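# Clearing and Washing Up at the Hunport Shared Kitchen: Common Questions

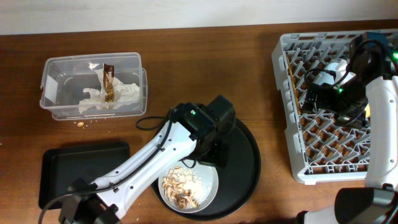
*2 min read*

These are the questions we get most from people who eat at the Laner Street table. If yours is missing, leave a note on the board by the door.

## Where do I put my plate when I'm done?

Scrape it first, then stand it in the gray rack on the right side of the table. The rack is for plates that are ready to be washed. Clean plates go back in the cupboard.

## What if there's still food on it?

Small amounts of rice or chopped topping go in the food scraps pail under the sink. Please don't rinse rice down the drain. It swells and collects in the trap, and the last plumber visit cost us $63.

If you have a full portion left, cover it, put your initials on it and use the bottom shelf of the fridge. Anything without initials is thrown out at 9 p.m.

## What is the clear plastic container for?

Dry trash from the table: paper napkins, snack bar wrappers and the like. No food and no liquids. Empty it into the main bin when it fills up — it doesn't need a liner.

## Can foil wrappers go in recycling?

No. Most snack bar wrappers are a mix of foil and plastic, and our hauler doesn't take them. They go in regular trash with the used napkins.

## Do the black trays get washed every time?

The round one is for serving, so yes, after each meal. The flat rectangular one only needs a wipe unless something has spilled on it. Neither goes in the dishwasher. Both have raised edges that hold water, so dry them with a towel before stacking.

## How do I clean the tabletop?

Sweep crumbs and nut pieces into your hand or a dry cloth first. Then use a damp cloth with a drop of dish soap, going with the grain, and dry it right away. No scouring pads, no bleach spray. We oil the wood each February.

## Is there a time limit for clearing up?

You have 60 minutes from the end of your booking. Ekpo Hall events have their own schedule, posted outside the hall.

## I broke a plate. What do I owe?

Nothing for a small white plate. We buy them by the case from Pemovico and keep spares in the hall closet. Wrap the pieces in newspaper before they go in the trash, and write it on the breakage sheet so we know when to reorder.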